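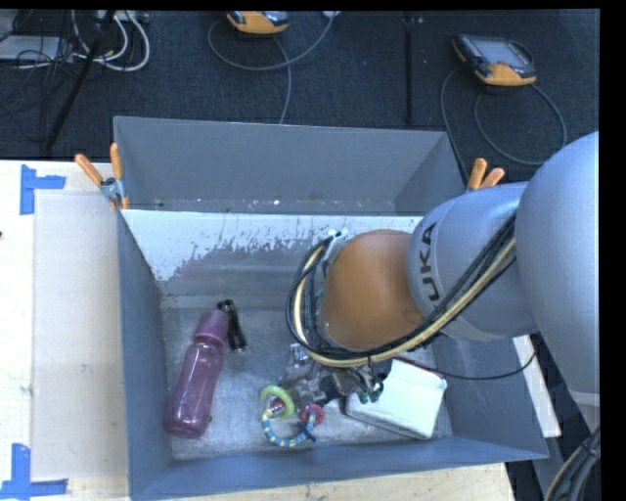

Le grand bac gris sur sa table en bois clair, avec la bouteille rose violacé couchée à gauche et une boîte blanche.

Le bac, la table et tout ce qu'on y pose

Bienvenue dans la galerie de l'atelier Brulis ! Depuis le mois de mai, on range, on trie, on remplit des bacs et on les vide, et j'avais très envie de garder une trace de tout ça. Les galeries des objets du quotidien sont mes préférées : une bouteille, une boîte, un fond de bac bien rayé, et j'y passe la matinée.

Le bac gris
C'est le plus grand de la maison et, je l'avoue, mon chouchou. Il est rectangulaire, ouvert, assez large pour que plusieurs objets y tiennent couchés sans se chevaucher. Regardez le fond : des rayures fines, des traces, des zones un peu voilées là où la surface s'est usée. À l'arrière, une bande blanchâtre aux bords déchiquetés laisse apparaître le gris par plaques. J'adore cette bande ! On dirait une côte sur une vieille carte marine.

La bouteille
Translucide, entre le rose et le violet, posée en biais. Quelle couleur au milieu de tous ces gris ! Pacita Ocampo, qui tient le registre des objets chez nous, l'a classée dans les « transparents », une catégorie où l'on trouve aussi des flacons, des bocaux et un saladier que je n'ai toujours pas le droit d'emporter chez moi.

La boîte blanche
Toute simple, et tant mieux. Les boîtes sont la base de notre collection : on en a 44 au registre, de la boîte à thé au carton à chaussures. Les blanches partent toujours les premières quand on prépare un bac – elles se voient de loin et elles s'empilent bien.

La table
Du bois clair, une belle surface, et la moquette sombre derrière pour faire ressortir le tout. On l'a trouvée chez Hamdan, le brocanteur du bout de la rue, et il a fallu deux voyages et pas mal de sangles pour la rapporter. Elle est un peu plus haute que les tables de cuisine habituelles et, pour trier debout, c'est un vrai bonheur.

Comment on choisit les objets
Pour chaque bac, on pioche dans des familles différentes : du souple, du rigide, du rond, du plat. Le registre compte maintenant 200 objets et il grossit chaque semaine (merci à celles et ceux qui nous déposent des sacs entiers de flacons vides, rincés, sans bouchon qui fuit !). Les étiquettes se collent dessous, jamais sur le côté.

À venir dans la galerie
La série Wula, consacrée aux emballages souples, et puis la série Cutora avec les ustensiles de cuisine – des louches, des passoires, un presse-ail absolument magnifique. Si vous avez un objet à proposer, apportez-le à l'atelier le matin, avec un petit mot indiquant d'où il vient.

Page mise à jour le 23 octobre 2018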